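Towel Handling on Show at Stilham Open Day

Mon 28 May

Visitors to the spring open day at the Stilham Center were invited to watch a task that most of them perform at home without much thought. The robotics laboratory, on the ground floor of the Wornavau Building, presented its work on the handling of soft household goods, and the head of the laboratory agreed to speak with this newsletter between two of the afternoon demonstrations.

The project, known as Otik, began in February of last year. Its purpose is to study how a machine can take hold of a piece of cloth, move it and put it down in a known shape. "A box keeps its form when you pick it up," the head of the laboratory said. "A towel has a new form every time you touch it, and the machine has to look again before it can decide on the next move."

Asked why towels had been chosen, the head of the laboratory pointed to the needs of the project's partner, the Ejigu laundry service, which supplies linen to care homes in the region. Sorting and folding are still done by hand there, and the partner wished to know which parts of the work might one day be shared with a machine. "We were asked a practical question and we have tried to stay close to it," the head said. "The answer so far is that some steps are ready for a trial and others are a long way off."

The laboratory has recorded 886 attempts since the current series began. Each attempt is kept, including those that end badly, and staff review them at a weekly meeting. According to the head of the laboratory, the most common fault is a grip that takes in too many layers – a person feels the difference at once between the fingertips, while the machine must judge it largely from what its cameras show.

"People expect us to talk about speed," the head said. "At this stage we talk about the grip. If the first pinch is poor, everything after it is poor as well."

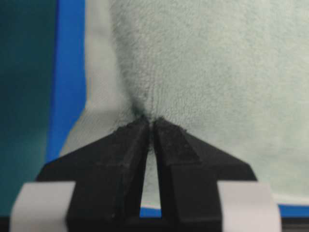
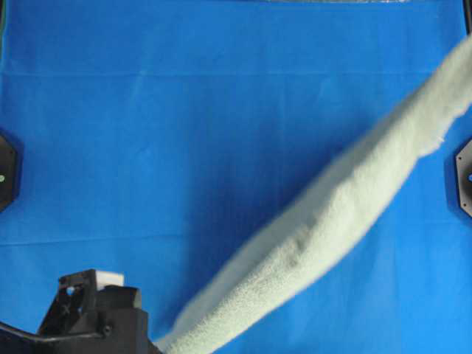
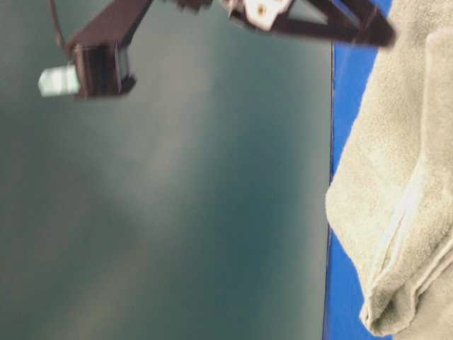

A fuzzy towel, terry or fleece, over a blue work surface, from the towel-handling work.

One visitor, Wendeline, remarked that she would be more impressed when the machine could manage a fitted sheet, and asked whether anyone had tried. The head of the laboratory replied that fitted sheets had been discussed and set aside for the present. "The elastic changes the problem completely," the head said. "We would be starting again with different questions."

Several guests also asked about employment. The head of the laboratory stated that the agreement with Ejigu covers research only, and that no equipment will be placed in the laundry during its term. Laundry staff have visited Stilham on 3 occasions to show how they work, and their advice has led to changes in the order in which a towel's corners are approached.

The present phase of Otik has 8 months to run. A written report will go to the partner at the end of that period, and a shorter version will be placed in the Stilham library. The laboratory will next receive visitors in the fall, and school groups of up to 29 may apply through the front office in the Wornavau Building.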